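Malier publishes its house rules for two-armed table work

I'm Mihret Berhe, I look after good practice at Malier, and I'm really pleased to say our house rules are out in February, free for anyone to use! They grew out of long chats with our friends at Fandley, and they run to eight pages (we did try for six). Mugs and coasters are our standard task, so that's what you get:

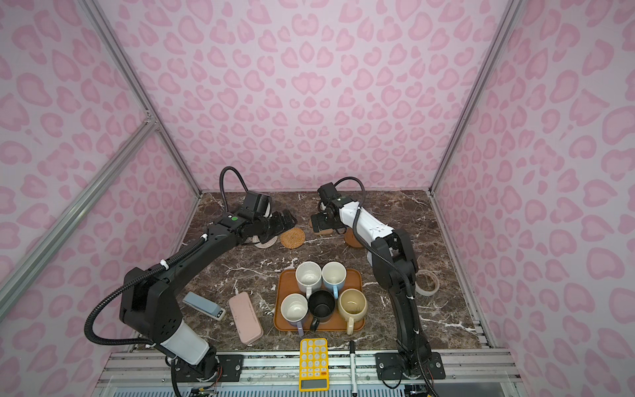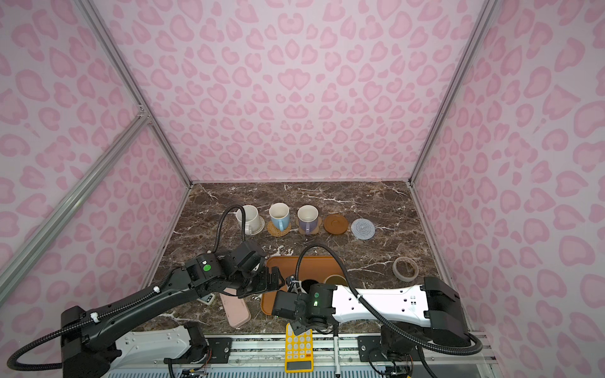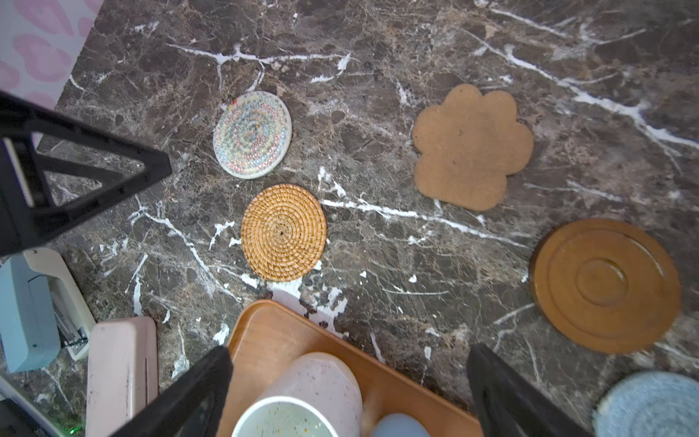 What the rules ask for

Bolt both arms down before power goes on. Tie cables back along the arm and check them by hand each morning. Keep hands out while either arm is live, even if it looks parked. Write down every stop, however dull.

We tried the draft over around 330 sessions and changed plenty as we went. Bimia has already signed up, and I'd love to hear from smaller workshops too.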